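**Clumlow Circuit** is a group of small Protestant congregations that share one ordained minister and a common lay office. It takes its name from Clumlow, the largest of the member parishes, and is governed by a circuit meeting held each May.

## Structure

The circuit has 15 congregations with a combined membership of some 1,000. Each keeps its own building and elects its own elders. Preaching is assigned by a written plan, issued quarterly, which lists the preacher and the hour of worship for every church.
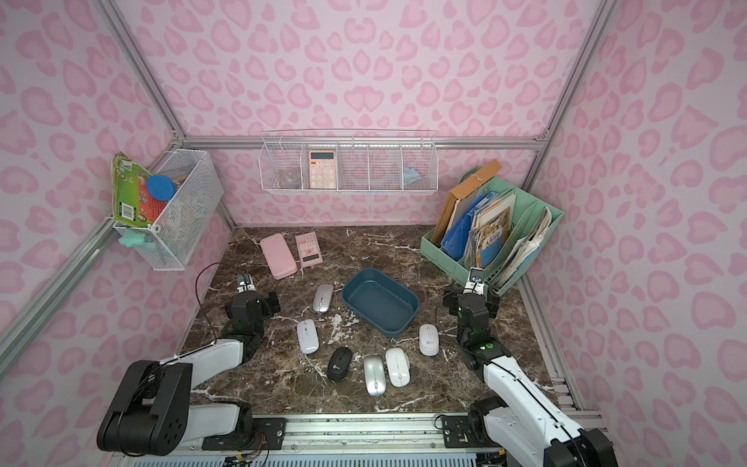 Lay preachers take most of the services. A candidate must complete a course of study and lead worship in three different churches before being admitted to the plan. The minister presides at communion in each parish at least once a quarter — more often at Clumlow and Clustberg.

## Finance

Member churches pay an annual assessment based on attendance. The money covers the minister's stipend, housing and travel. Repairs to buildings are a local charge.
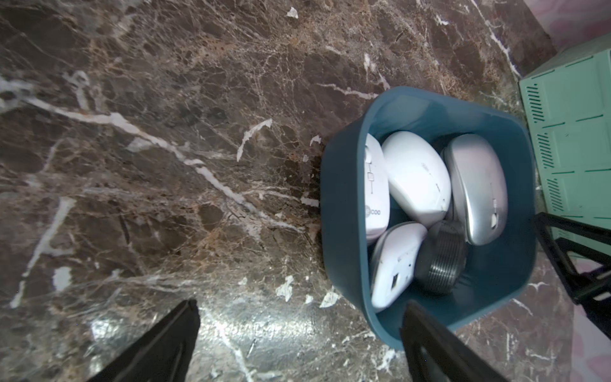 A congregation that falls below 10 members may keep its place on the plan for two years, after which the circuit meeting votes on closure or merger. The Gautam Street church was merged with Clustberg under this rule.

## Office

The circuit steward is Trinidad Vallejo. Membership rolls are held at Clumlow and were last revised on 12 July 2024.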